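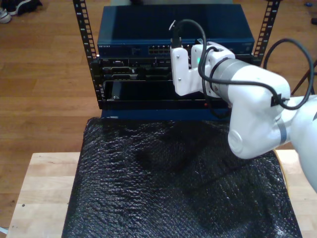

The cable job at Kanside, one afternoon in October.

"It's got hold of the cable," said the man from Flarnow.

Geert De Smet could see that. He had been pulling cable for Declercq since before the man could drive, and he knew what a held cable looked like. The connector was pointing at the ceiling.

"And the port?" he asked.

"Next step."

Geert drank some of his coffee. The arm stayed where it was against the rack, its little green light on. Behind it the spare loop swung a bit and went still.

"How many of these did you say it's done?"

"It's trained on 1,640 insertions."

"Done right?"

The man looked at his laptop. "681 were clean."

At Brananeo, the winter before last, Geert had patched 400 ports in a cellar with a flashlight in his teeth. Two of them were bad and he still got a phone call about it. He did the sum on 681 and kept it to himself.

"My wife wants one for the dishes," he said instead.

"People ask that a lot."

"What do you tell them?"

"Soon."

"They told my mother soon. She had a brochure." He put the cup down on the floor, away from the table. "Does it know when the plug is upside down?"

"It's learning."

"There's a clip on the plug. You feel it with your thumb, you don't even look. Then it clicks. Does it hear the click?"

The man typed for a while. Out in the hall a truck was backing up, beeping, with a person at the wheel – Geert noticed that kind of thing lately.

"We could add a microphone," the man said.

"You could."

"Do you want to see it try again from the start?"

Geert checked the clock. Twenty past three, and there was a whole row waiting upstairs that had to be live by five.

"Go on, then," he said, and went to find his crimping tool.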